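Fermented Rye Porridge (Prirside Porridge)

Prirside porridge is a sour rye porridge, eaten mostly at breakfast, and I should admit right away that I've been eating it for years, so this entry leans friendly! It's made from coarse rye flour and water left to ferment overnight, then cooked with a pinch of salt.

Origins

The oldest recipe I've found is in a household book from Conditz, dated 1814, where it's recommended for "slow stomachs" (my translation, and a polite one). Over in Sernar they claim it as theirs, with barley mixed in, and I'm not brave enough to settle that one.

How it's eaten

Most people top it with chopped apple, walnuts or a spoonful of plain yogurt. I like mine with pear and far too much cinnamon – my family thinks it ruins the sourness. A savory version with onions and dill turns up at supper, usually made from whatever was left in the pot that morning.
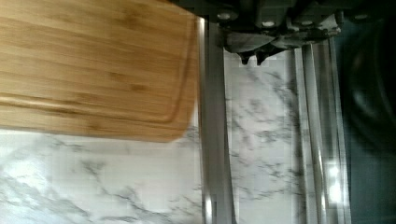
Nutrition and health

Rye is rich in fiber, and a lot of it is the soluble kind that gut bacteria like to feed on. Fermenting also breaks down some of the phytic acid in the grain, so your body can get at more of the iron and zinc. Cooking kills most of the live bacteria, though, so I wouldn't count it as a probiotic food. And it does contain gluten – fermented or not, it isn't safe for anyone with celiac disease.

Variations

Kırmızıgül is the pink one, colored with beet juice and a bit sweeter. A big pot starts with 500 grams of flour and keeps for 2 days in the fridge, getting thicker the whole time, so stir in a splash of water when you reheat it.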